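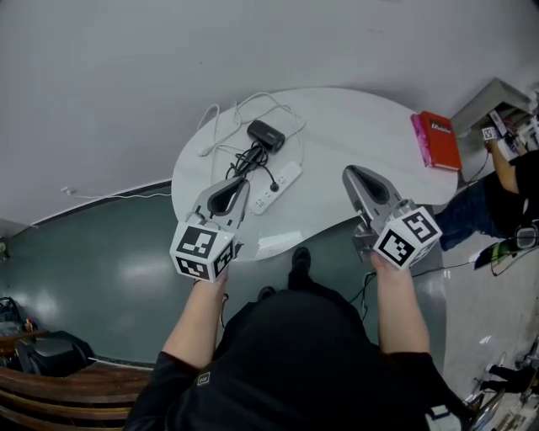
Kwaku Fiadzo did not think anyone over sixty would turn up to a seven o'clock strength class, and he says he has never been so pleased to be wrong. The Plesusari leisure club opened its doors to the new early sessions in May, and by the end of the summer 149 people had signed up, a good many of them people who had not set foot in a gym since school.

3 min read

The programme is called Skoltano, and it has grown faster than anything else the club has put on. It started as two classes a week in the small studio. Now it fills the main floor every weekday morning, with a waiting list for the later slot and a second group meeting at the Ullach centre across town.

What makes it different is how little it asks of you on day one. New members get a long chat, a cup of tea and a walk round the equipment before they lift a thing. The first session is mostly sitting down and standing up again (harder than it sounds when you are doing it slowly!), a bit of balance work by the wall, and some rowing at whatever pace you fancy. Weights come in during the second week, and they start light.

Ohemaa Opoku, who runs the mornings, spent most of last winter working out the running order with her team. She wanted classes where a beginner and a regular could train side by side without either of them feeling daft, so every exercise comes in four levels and you pick your own on the day. If you slept badly, go down one. If you are feeling good, go up.

"I had a lady tell me she could get her own suitcase down from the rack on the train," said Opoku. "She was over the moon, and so was I. We all clapped."

The club is just as keen on what the scheme has done for its staff. Like a lot of gyms, Plesusari used to lose instructors every year, usually the younger ones who were stuck with odd hours and not many of them. The morning classes have given several of them a proper block of work, paid training and a group of members they get to know by name. None of the floor team has left since the spring, and two people who had gone elsewhere have asked to come back.

Edem Ofori is one of the two. He now leads the Ullach group and says the atmosphere there is the best he has worked in. People stay behind to talk, they bring in plums and runner beans from the garden, and they ring each other up if somebody misses a week.

Numbers have kept climbing all the way through the holidays, normally a dead time for any gym. The two sites took 374 bookings in the last week of August, the highest so far, and the club passed its 1,000th individual visit well before anyone had planned for it. Cake was had.

There have been a few teething troubles, it has to be said. Parking at Plesusari is tight before nine, when the swimmers are leaving and the class is arriving, and the changing rooms could do with more hooks and a longer bench. Some members also found the music too loud in the first month. It has been turned down, and there is now one quiet session a week with no music at all, which has become a favourite in its own right.

Next up is an evening version for people who work. The club has agreed terms with Ó Dubhghaill, the family firm that owns the old dance hall behind the bus station, to use the upstairs room three nights a week. It has a sprung floor, big windows and a lift, and there is plenty of space to leave a bike. Fuad Derese will take those classes, with places for 20 people at each to begin with.

Derese has been out to the hall several times already and can't wait to get going. He is planning a circuit with kettlebells, bands and a step, along with a slower stretch to finish, so that people go home loose and sleepy and don't lie awake buzzing. Anyone who already comes in the mornings can swap to an evening whenever they like at no extra cost.

Booking for the evenings opens at the front desk of both centres, or by phone if you would sooner talk to a person. Trainers and comfy clothes are all you need, plus a bottle of water. A free taster will be held at the hall before the first full week, and friends, partners and grown-up children are welcome to come and have a go too.

Sep 2, 2018

20 shares
4 comments

More in Health and Fitness

Pool timetable changes for the autumn term
Walking football side looking for a goalkeeper
How one spin studio got its members to stay
Ullach centre café to open an hour earlier
Couch to 5k: the group that kept on running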